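Search
Search this site
Search

Gear Review: The Wakholm Folding Treadmill in a Small Apartment

By Nuria Gebru
Wednesday, December 4, 2024

41 shares | 6 comments

I moved off campus in August, into a third-floor apartment on a street with a steep hill, no lights and a sidewalk that quits halfway up. I had been running outside four mornings a week. By the end of the first month I was down to one, so I bought a treadmill.

The one I picked is the Wakholm folding treadmill. I paid for it myself, and I have put over 2000 minutes on it since then. That is enough to know what I like and what I would change.

Setup

It comes in one very heavy box. My roommate, Mahlet Dinsa, helped me get it up the stairs, and we had to stop on each landing. Assembly was easier. You raise the two uprights, tighten 6 bolts and plug in the console. The hex key in the box is short and hurt my hand, so use your own if you have one. The belt was centered from the start and I haven't had to adjust it.

Folded, it stands upright behind my bedroom door. The wheels roll fine on a hard floor and badly on carpet. Measure your doorway before you order, and measure it with the door open, which I did not do.

Running on it

The deck is firm. If you are used to a soft gym machine, the first few runs will feel closer to pavement. I like that, but my shins took a week to agree. There is enough length for an easy stride. I'm five foot five, and when I do faster intervals I stay toward the front of the belt and don't feel cramped. Mahlet is close to six feet tall and her back foot comes near the end of it at anything above a moderate jog.

Speed changes are slow. Going from a walk to a hard run takes long enough that short sprints are a pain to time. I now start each interval when the belt reaches speed and ignore the clock on the console. For steady runs this doesn't matter at all.

The incline has three settings and you have to set them by hand with the machine stopped. I leave it on the lowest one. Anyone training for hills should look at something else.
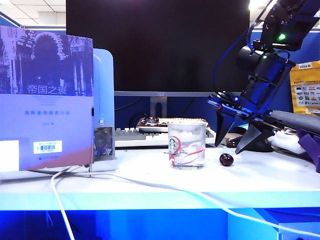 A cherry and a clear glass on a white desk.

Noise

The motor is quiet. Footfalls are not. I put a thick rubber mat under the whole thing and asked my downstairs neighbor to tell me if it bothered her. She said she can hear it but it doesn't wake her. I still don't run before seven. Without the mat I would expect complaints.

The console and the app

The console shows time, distance, speed and a calorie number I don't trust. The screen is readable from a normal running position, but the buttons are small and close together, and I have hit stop when I meant to slow down more than once. The safety clip works. Use it.

There is an app called Endale that connects over Bluetooth. It saves your runs and has some guided workouts. It dropped the connection on 3 of my first runs and those were not saved. After an update it has been better. You can skip it completely and the treadmill works the same.

Compared with the Tranance

Before buying I tried the Tranance at a store. It has a longer deck and a powered incline, and the handrails feel more solid. It also does not fold flat enough for my room. If you have a spare corner and don't need to put the machine away, I think the Tranance is the better one to run on. For a bedroom, the Wakholm makes more sense.

Upkeep

The belt needs lubricant now and then. A small bottle comes with it. I wipe down the deck on Sundays and vacuum behind the motor cover, where a surprising amount of hair collects.

Who should buy it

It suits people who run at an easy to moderate pace, live in a small place and want to keep up their miles through the winter. Tall runners and anyone who does a lot of sprint work should try one in person first. I still run outside on weekends, usually the loop at Wutby, and I use the treadmill on weekdays.

Rating: 4 out of 5

6 comments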